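Minutes — Working Group on Good Practice for Two-Arm Packing Cells
Held in December, 10:00, small meeting room, Gistthorpe
Present: Gistthorpe (chair and minutes), Plandar, Motaung. Apologies: Sevum.

1. Minutes of the last meeting
Accepted with one correction: in item 4, "gripper speed" should read "wrist speed".

2. Clock packing task
The group discussed the draft rules for packing mixed small goods with two arms.

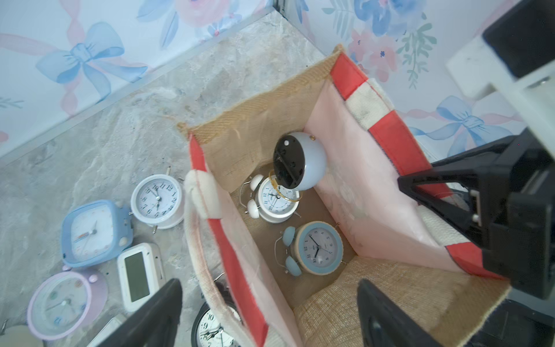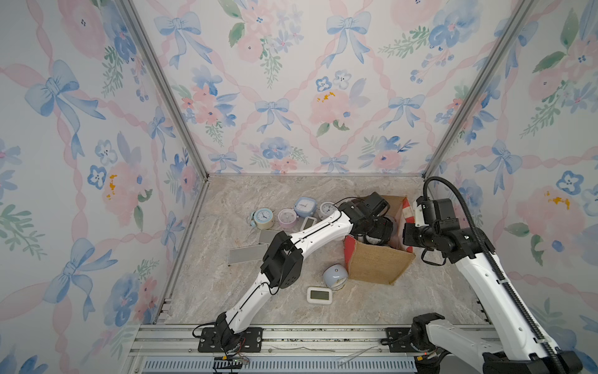

Clock packing task, Gistthorpe cell: gripper view first, side view second.

Plandar asked that the rules say clearly which arm may enter the container. Agreed: one arm at a time goes below the rim, and the other waits beside it — unless the written task plan allows both. Motaung does not want this rule for soft containers, where one arm may have to hold the side open. The text will have a separate line for this case.

3. Speed near the container
Draft 2 has a limit of 100 mm per second inside the container. Motaung proposed 40. No agreement. The limit stays at 100 until Sevum has sent its comments.

4. Stop and restart
After any stop, the operator checks both grippers before restart. An item still held is removed by hand only with the drives off. Plandar finds the present wording of clause 69 too long and will send a shorter one.

5. Records
Gistthorpe has 559 runs in its log. Many have no note about the reason for a stop. Agreed that the reason becomes a required field, also for short stops.

6. Actions
Gistthorpe: draft 3, with the line on soft containers.
Plandar: new text for clause 69.
Sevum: written comments on item 3.

7. Next meeting
January, same room. The meeting closed at 11:40.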